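Zwischenbericht an die Förderstelle, Projekt Vorratsecke Urdale
Stand: 03.10.2025

Hallo zusammen, hallo Jabari Mushi,

ihr wolltet wissen, wie weit wir mit der Vorratsecke sind, also erzähle ich einfach mal der Reihe nach. Seit August sortieren wir das, was aus dem Lager Cutmont kommt, und ich muss sagen: Es macht richtig Spaß! Bisher sind 974 Packungen und Dosen in der Liste erfasst, und von den bewilligten 3.923 Euro haben wir erst 300 ausgegeben (fast alles für Etiketten und Deckelgläser).

Am meisten Kopfzerbrechen macht uns die Frage, was zusammen stehen soll. Snackdosen mit Kunststoffdeckel und Konserven mit Ringpull passen gut nebeneinander auf eine Fläche, finde ich, und die Gläser mit weißem Deckel kommen extra. Tücher und Handtücher haben auf der Ablage nichts verloren – die kriegen bald einen eigenen Korb, versprochen. 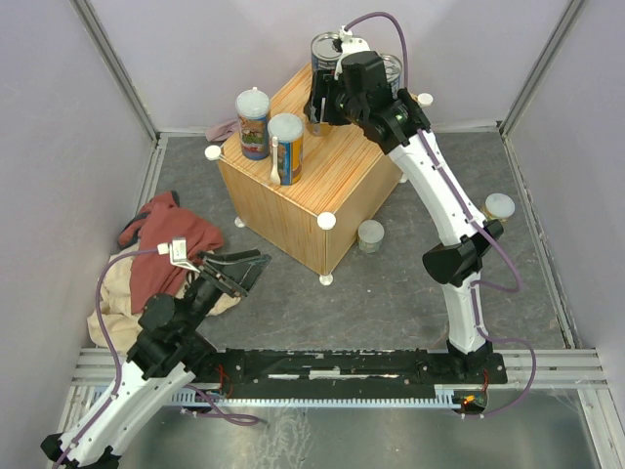
Reicht das Geld noch für das zweite Regal? Das Regal ist im bewilligten Betrag schon eingeplant, wir bestellen es, sobald die Maße aus Fladavberg da sind.

Offen sind noch 3 Punkte. Die Liste muss einmal komplett gegengelesen werden, weil wir anfangs Haltbarkeit und Eingangsdatum in dieselbe Spalte geschrieben haben (mein Fehler, sorry!). Dann fehlt uns die Rückmeldung aus Riihimäki zu den Schildern. Und die Tücher sollen nach Farben getrennt werden, rot zu rot, beige zu beige, rosa extra – klingt pingelig, hilft beim Waschen aber sehr.

Den Ausgabenbeleg schicke ich getrennt per Post. Wenn ihr vorher Fragen habt, ruft mich gern an, am besten vormittags.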